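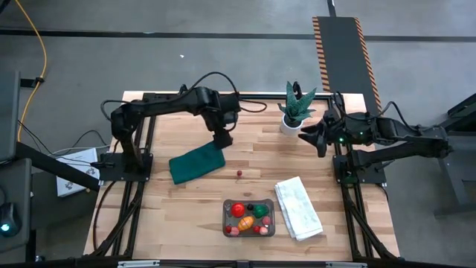 Moved to Bimden in August and the bus timetable has been my main source of conversation ever since. Going to put it all in one place so I can stop repeating it to people at work.

The 16 is the only bus that goes from our end of Bimden to the hospital without a change. It used to run every half hour. From this month it's hourly after ten in the morning, and the last one back leaves at twenty to seven.

If you finish a shift at seven, you can see the problem.

The other option is the 69 to Paterson Road, then walk up the hill. The walk is fine in daylight. There's no pavement on the stretch past the garden centre, so you're on the verge, and the verge is mostly nettles at the moment.

I timed it. Door to door on the 16: thirty-four minutes. On the 69 plus the hill: fifty-one. Coming home it's quicker as it's downhill, but then you wait at Paterson Road and there's no shelter.

The timetable at the stop outside the chemist is still the old one. The one at the library is the new one. The one on the app is the new one but with the school holiday times mixed in, so it shows a 7.52 that doesn't run.

I stood waiting for the 7.52 twice before I worked that out. Three other people were waiting for it the second time.

Rang Norkero, who run the 16. Got through after a while. The woman was helpful and said the 7.52 would be taken off the app. She also said the hourly service is "under review", with no date for when the review ends.

She did tell me one useful thing. You can get on the 16 at the depot gate if the driver is already there with the doors open. It's not marked as a stop. It saves going round by the church if you live on the allotments side.

Tickets, as a few people have asked. A day ticket bought on the 69 is not valid on the 16, as they're different companies. Amska run the 69. A weekly from either one only works on their own buses. There is a joint ticket but you can't buy it from the driver. You have to get it from the newsagent by the war memorial, and they shut at one for lunch.

The joint ticket comes as a paper slip. Don't put it through the wash. They won't replace it.

If you only go in 3 days a week, the weekly isn't worth it on either route. Get the carnet of 10 singles instead. It doesn't run out until the end of the year, and you can share it with someone in your house.

Nghĩa Ninh two doors down has been doing this journey for years and keeps his own timetable, handwritten, taped inside a kitchen cupboard. He let me copy it out. It has the real times on it, meaning when the bus gets there and not when it's meant to.

According to his, the 8.22 is usually five minutes late and the 9.22 is usually early. I've been checking for a fortnight and he's right about the 9.22. It went without me on my second week.

He's also written "change of driver" next to the quarter past four. That's when it sits outside the swimming baths with the engine off. If you're in a hurry, get off there and walk the rest.

There's a form for comments on the new timetable. It's on the council website under Transport, then Have Your Say, then Local Services. Paper copies at the library desk. It asks for your postcode and which bus you use, then there's a box for anything else. It took me five minutes.

I put down the last bus, the missing pavement and the shelter at Paterson Road. If you work lates at the hospital please mention the last bus as well. I don't think they've looked at shift times at all.

Someone asked about cycling. There's a path along the old railway for most of it and it's flat. It stops at the ring road and you have to get off and use the crossing. The bike racks at the hospital are round the back by the laundry, under cover.

I haven't got a bike here yet. It's still at my sister's. Will try it when it's arrived and add the timing to this thread.

Update on the app: the 7.52 is still on there.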